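Bravex to convert Mabula tissue line to lower-lint grade

28/04/2024

Bravex has confirmed that Machine 2 at its Mabula mill will be converted to make a single grade of low-lint facial tissue, to be sold to converters under the name Jasell. The work will be done during the planned shutdown in December. Machine 1, which makes toilet tissue and kitchen roll base, is not affected.

The company said the machine will be stopped for 20 days. The existing headbox will be kept and overhauled. New items are a refiner for the long-fibre line, a replacement creping doctor, a dust extraction hood over the reel and a second scanner to measure moisture across the sheet. The Yankee cylinder will be reground in place and given a new metallised coating.

Ravinder Campbell, who manages the Mabula site, said the decision followed two years of trials on the existing equipment. "We could make the grade on the old set-up, but we could not hold it for a full reel," Campbell said. "Moisture drifted at the edges, the crepe went coarse and the dust figure went up with it."

Lint in facial tissue comes mainly from short fibres and fibre fragments that are poorly bonded to the sheet. Some are released at the creping doctor, where the dried sheet is scraped off the cylinder by a blade. More come away in rewinding, folding and cutting. The remainder stays on the surface of the finished tissue and comes off in use, which is the part that customers notice on spectacles, screens and dark furniture.

There are several ways to reduce it, and most have a cost in softness. Adding strength resin bonds the surface fibres but makes the sheet stiffer. Raising the share of long softwood fibre has a similar effect. Heavier refining improves bonding but slows drainage, so the machine runs more slowly or uses more steam. A lotion or surface softener can hold loose fibre down, though it also leaves a residue that some buyers do not want.

Jasell uses a layered sheet. The outer layer, which touches the cylinder, is mainly hardwood fibre for softness. The inner layer is softwood, refined separately so that it can carry the strength of the sheet without the hardwood being overworked. The share of softwood has been raised compared with the current Mabula grade, and a starch addition has been moved from the blend chest to the outer layer only. No lotion is applied.

Melquiades Ochoa, process engineer on the project, said that the separate refining step was the main change. At present both fibre types pass through one refiner after blending. "The hardwood gets cut when it only needs brushing, and the pieces end up in the outer layer," Ochoa said. "Take it out of that loop and a good part of the dust goes before you have touched the blade."

The blade itself will be changed more often. Trials showed that lint rose steadily as the edge wore, while softness scores stayed the same until late in the blade's life. Operators judging by hand feel would therefore leave the blade in too long. Under the new routine it will be changed on a fixed running time, with the interval to be set after start-up.
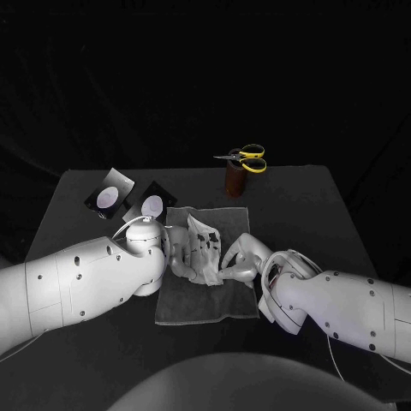
A crumpled white tissue and a grey cloth on a dark tabletop. Loose fibre tends to show most clearly on dark surfaces.

Testing for the trials was carried out by Dastodus, an independent paper laboratory. Two methods were used. In the first, a stack of tissues is shaken in a closed chamber and the released particles are drawn through a counter. In the second, a weighted sample is rubbed over black felt for a fixed number of strokes and the change in brightness of the felt is measured. The chamber method is more repeatable. The felt method is closer to the way a tissue is handled, but results vary with the felt and with the humidity of the room.

On the chamber test, the best trial reels released 54 per cent less fibre than the current Mabula grade. The laboratory did not publish a matching figure for the felt test. Its report says that the ranking of samples was the same under both methods, but that the spread between repeat readings on felt was too wide to support a percentage.

Teodoro Arellano, who ran the work at Dastodus, said that buyers should be careful when comparing lint claims from different mills. There is no single accepted method for facial tissue, and results from one chamber cannot be read across to another without a shared reference sample. Conditioning matters as well. Dry tissue sheds more, and a sample taken straight from a heated warehouse can give a noticeably worse result than one left overnight in a conditioned room.

"A low-lint claim with no method behind it tells you very little," Arellano said. "Ask what was shaken, for how long and at what humidity."

The laboratory also looked at folded and boxed product made from the trial reels. Much of the benefit measured on the base sheet was kept after folding. It was partly lost after cutting, where a worn slitter left a line of loose fibre along the edge of each tissue. Replacing the slitter blade removed most of the difference. Bravex said it will issue guidance to converters on slitter condition and on vacuum extraction at the folder, but will not make either a condition of supply.

Softness was assessed by a trained panel, using paired comparisons against the current grade. In 81 of the comparisons the panel recorded no preference, and the company regards the two sheets as equal on this measure. Wet strength is slightly higher. Absorbency by the basket method is unchanged. Thickness is a little lower, and converters that pack to a fixed box height may need to adjust the stack pressure.

Effects on energy and water use are mixed. The new refiner adds to the electrical load. Against this, better drainage from the hardwood layer should allow a drier sheet to reach the cylinder, which reduces steam demand. Campbell said the company expects the two to cancel out over a normal running month and has not claimed a saving. Fresh water use is expected to stay at its present level. Dust collected by the new hood will be wetted and returned to the broke system where it is clean enough, with the rest pressed and sent off site.

The hood has a second purpose. Dry tissue dust is combustible and builds up on beams, cable trays and light fittings above the reel. The Mabula mill currently clears these areas by vacuum during stops. With extraction at the point of release, the company expects to clean overhead less often, although the inspection schedule will stay as it is until a full year of readings has been collected. Fire detection at the reel end will be renewed at the same time, and the hood ducting will have its own spark detection and water spray.

Supply during the shutdown will be covered from stock. Marisol Barrera, who looks after converter accounts at Bravex, said that customers taking the current facial grade have been asked to confirm their winter volumes early so that reels can be made ahead and stored. Reel width and core size will not change, and existing unwind stands can be used as they are. Sample reels of Jasell from the trial runs are available to converters on request, in limited quantity.

"The samples were made on the old set-up, so they show the sheet but not the consistency," Barrera said. She advised customers to run folding trials on them but to wait for production reels before changing any printed claims on packs.

The current facial grade will be withdrawn once remaining stock has been sold. Bravex said pricing for Jasell will be given to customers individually. It did not disclose the cost of the conversion.

Crescencio Medrano, who buys base paper for several folding lines and took part in the early converting trials, said the main gain for his plant was in cleaning time. Dust on the folder rolls affects the grip of the sheet and causes misfolds, and the line has to be stopped to brush it out. On trial reels the stops were further apart. He was less certain about the effect on the finished pack. "People at home will see it on a dark table or a black jumper," Medrano said. "Whether they pick a different box because of it is another matter."

Medrano added that the lower thickness had caused some difficulty. Stacks from the trial reels sat lower in the carton and the first tissue did not always present itself at the slot. The problem was corrected by reducing pressure at the stacker, but each carton size needed its own setting.

Installation drawings have been completed and the refiner is on order. Foundations for it will be cast in the existing stock preparation area while the machine is running, leaving only pipework and electrical connection for the shutdown. After restart, Machine 2 will make the current grade for a short period to check the overhauled parts against known settings. The change to Jasell will follow once the moisture profile is stable, and Dastodus will repeat the chamber test on production reels using the same reference sample as before. Bravex intends to send the results to converters with the first deliveries.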